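Relatório de projeto
Unidade curricular de Mobilidade e Sistemas de Transporte
Grupo 3: Diarmuid Ó Riain, Mio Ichikawa, Gangadharan Pisharody
Orientação: Enda Fitzgerald

O carro familiar de sete lugares e a terceira fila que ninguém quer

1. Introdução

O tema inicial do grupo era a eletrificação das frotas municipais. Foi abandonado ao fim de duas reuniões, quando descobrimos que a câmara a quem pedimos dados tem uma frota elétrica composta por um corta-relva. Ficámos com o segundo tema da lista, o monovolume compacto usado, e com uma pergunta bastante mais modesta: quem compra um carro de sete lugares senta mesmo sete pessoas lá dentro?

A pergunta interessa por motivos de peso, de consumo e de seguro. Interessa também porque o Diarmuid passou a infância inteira na terceira fila de um e traz opiniões firmes sobre o assunto, que tentámos manter fora da secção de resultados.

O modelo escolhido foi o Gremberg Rerno, na versão a gasolina com caixa manual. É fácil de encontrar em segunda mão e quase todos os proprietários gostam de falar dele, em geral mal. 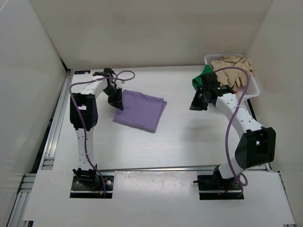

Figura 1. Área de trabalho com dois braços robóticos, pano lavanda dobrado e cesto branco.

2. Método

Preparámos um questionário curto, entregue em papel na oficina Ó Flaithearta e no parque do centro comercial de Tullau. Perguntava-se o ano de compra, o uso semanal, a posição habitual dos bancos traseiros e o que se transporta na bagageira. Recolhemos 791 respostas válidas. Considerámos inválidas as que vinham sem quilometragem e uma que trazia apenas um desenho do carro em chamas, bem executado.

A segunda parte foi a medição. Num Rerno emprestado pela oficina, medimos o espaço para joelhos nas três filas, a altura do degrau de entrada e o volume útil da bagageira com a terceira fila montada. Para este último valor usámos caixas de cartão todas iguais, método que o manual da disciplina recomenda e que nos deixou a cheirar a arrecadação até ao fim de agosto.

A terceira parte seria um ensaio de consumo em percurso misto. O percurso ficou menos misto do que o previsto, por causa das obras na circular, e passámos boa parte dele parados a discutir se o ar condicionado devia contar. Contou.

3. Resultados do questionário

A terceira fila anda rebatida na grande maioria dos carros. Entre os proprietários que a mantêm montada, a razão mais comum é não saberem rebatê-la. O fecho fica debaixo do tapete, puxa-se para trás e depois para cima, e a página do manual do condutor que o explica mostra o fecho da geração anterior.

Quando a fila é usada, leva crianças em trajetos curtos, seguidas de perto por sacos de compras. Um inquirido indicou «sogro», sublinhado duas vezes. A categoria não estava prevista e foi somada a «outros adultos».

No que toca ao arrependimento, as respostas dividem-se. Quem comprou novo defende a compra com energia, provavelmente a mesma com que a defendeu em casa. Quem comprou usado fala sobretudo da embraiagem.
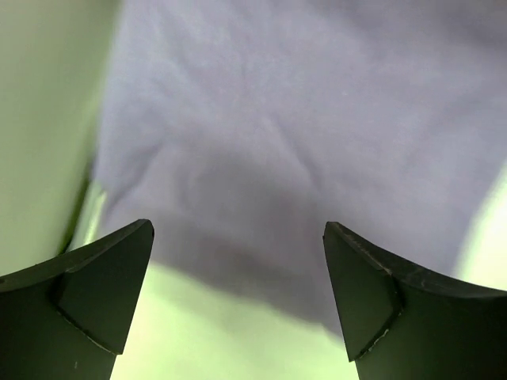 Enda Fitzgerald comentou nesta parte do rascunho que estávamos a confundir lugares desocupados com lugares inúteis: uma família pode usar o sexto lugar poucas vezes por ano e ainda assim ter comprado o carro por causa dele. Pediu que separássemos a frequência de uso da importância declarada, e que retirássemos a palavra «teimosia» do gráfico.

Separámos. A importância declarada subiu bastante em relação ao uso, e entre quem tem familiares longe chegou quase ao topo da escala. A palavra saiu do gráfico.

4. Medições

O espaço para joelhos na terceira fila é suficiente para uma pessoa que não tenha joelhos. Com a segunda fila avançada até ao batente, a situação melhora atrás e piora à frente, e a viagem passa a ser uma negociação. A Mio, a mais baixa do grupo, aguentou 13 minutos antes de pedir para sair. O Diarmuid recusou repetir a experiência, alegando dados históricos.
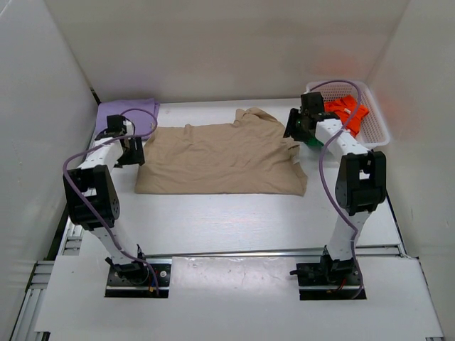 Pág. 3

Com os sete lugares montados, a bagageira leva um carrinho de bebé de guarda-chuva ou um saco de desporto, mas os dois juntos só com a chapeleira deixada em casa. Rebatida a última fila, o volume torna-se bom e o piso fica quase plano, com um ressalto a meio onde tudo o que é redondo vai parar.

O Rerno do ensaio pesava 1729 kg com os três membros do grupo, as caixas e o depósito cheio, segundo a báscula da oficina. O consumo ficou acima do valor de catálogo. O ensaio foi feito uma só vez e com trânsito, pelo que não tiramos daí grandes conclusões, embora o Gangadharan, que pagou a gasolina, tenha tirado as suas.

5. Discussão

Os sete lugares funcionam como uma espécie de seguro. Paga-se por eles todos os dias, em peso e em combustível, para os ter na tarde em que aparecem os primos. Um carro de cinco lugares e um aluguer ocasional sairiam mais baratos em quase todos os perfis que simulámos.
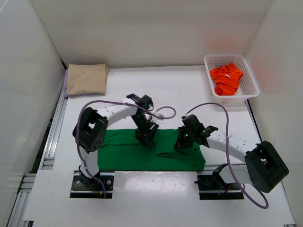 O problema é que o aluguer tem de ser marcado com antecedência e os primos não. Nas respostas abertas, esta imprevisibilidade surge muitas vezes, com palavras diferentes e graus variáveis de paciência. A nossa simulação não a contempla, e uma versão futura devia incluir um custo de indisponibilidade.

Falta também comparar o Rerno com uma carrinha de dimensões semelhantes. A oficina tinha uma prometida, mas foi vendida na véspera da medição.

6. Distribuição do trabalho

Questionário e tratamento de dados: Mio Ichikawa. Medições: todos. Ensaio de consumo e despesas por reembolsar: Gangadharan Pisharody. Redação: Diarmuid Ó Riain, com cortes dos restantes.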